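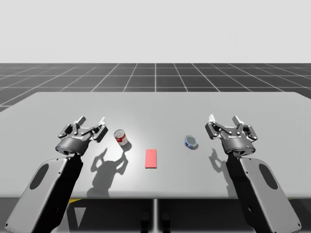
The two-arm tabletop task in our simulator, with can, block and tin set out.

Call for participants: remote demonstrators, Rinmont study

Favura is looking for 42 people to steer a pair of simulated robot arms by hand controller. You move, the arms follow, and the recording goes into a training set. We want 2000 usable demonstrations by the end of September.

A word on expectations. Plenty of labs claim that 100 demonstrations will teach a robot anything. We doubt it, and part of this study is finding out how badly that claim holds up once the people at the controls are ordinary ones. We also have no idea yet whether skill learned in simulation carries over to real arms – please don't sign up expecting to see your work running in a warehouse.

What you'd do: pick up, move and set down small objects, over and over. It is dull by the second hour. Sessions run on Thursday from 9 a.m. at our Underik office, and you may stop at any point and still be paid for the hour.

You need two working hands, decent eyesight and some patience. Gaming experience is fine but hasn't helped much so far. If you have been paid to teleoperate before, please say so – we'll put you in a separate group.

Contact Hatem Benjelloun at the Favura front desk. No résumé, please.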